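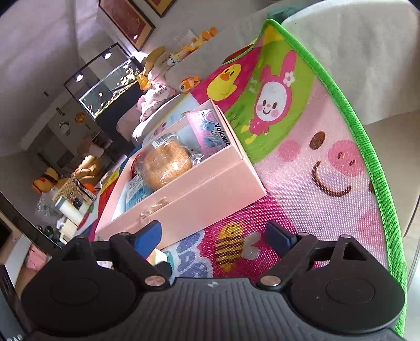
# Rernomeck: snack box notes

Wrapped snacks and a pink box on a children's floor covering. Part of the Pemer folder. Version 2.

## Contents

- wrapped bread or cake, with barcode label
- small printed packets
- the open box, pale inside

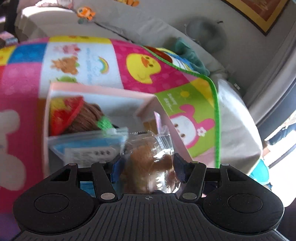 ## Using the files

Please read the labels before you sort. Some packets are hard to recognize when the wrapper shines.

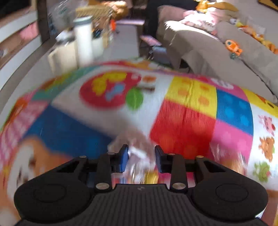
Reading time: 3 min

Blurred items stay under "packet, not sure". Please do not guess the flavor.

Comments

radu: Can I use it for a class?

rorklow60: Yes, but please keep this README together with the files.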